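Pirnow Bin Cell - Set-up Guide
Section 7. Arm stopped in the bin: dropped grip, cable snag

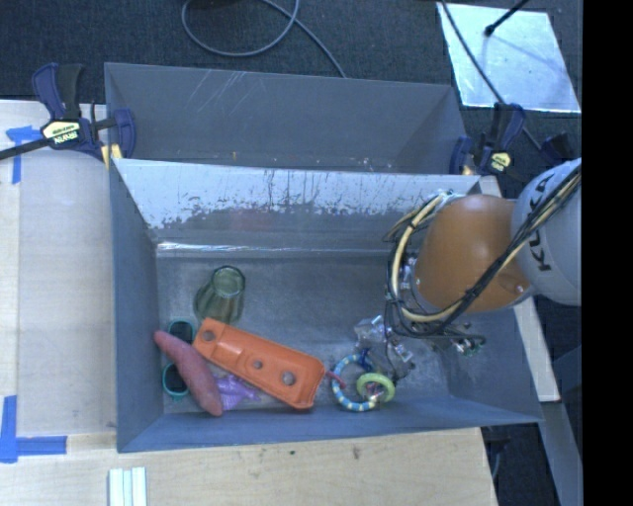

Most stops on this cell come down to two faults, a grip lost on the way up or the cable bundle catching at the wrist. Same recovery for both. Do not just hit Resume, that's how we bent the fingers in August.

CAUTION: Arm can move when the fault clears. Hands out of both bins until step 3 is done.

1. Press the stop on the pendant. Wait for the red light.
2. Write down the fault code before you clear it. 300 = grip lost. 70 = wrist torque too high, usualy cable.
3. Key to manual, take the key out, keep it on you.
4. Look at the cable loop at the wrist. Snagged or pulled tight? Free it by hand. Never jog the arm to pull it loose.
5. Check the air line and wires at the gripper. Anything nicked, stop here, call Solange Perrin.
6. Check the bin clamps. If a bin has shifted, line it up with the tape marks and retighten.
7. Glass in the bin: look for chips. Any broken, gloves on, empty the whole bin, wipe the floor of it.
8. Key back in. Jog straight up at 20 percent speed or less until the gripper is clear of the rim.
9. Clear the fault, home the arm, run 2 test picks with you standing at the stop.

Note: code 70 comes back right after homing? Cable tie has slipped. Re-tie per Section 4, leave slack for a full wrist turn.

Note: long trays and rings hook together. Gripper picks one, gets both, code 300. Seperate them before restart.

Log every stop in the Drastolero sheet, even the short ones.

Print this section | E-mail this section
Contact: Solange Perrin, Pirnow cell support | © Maillard | Back to top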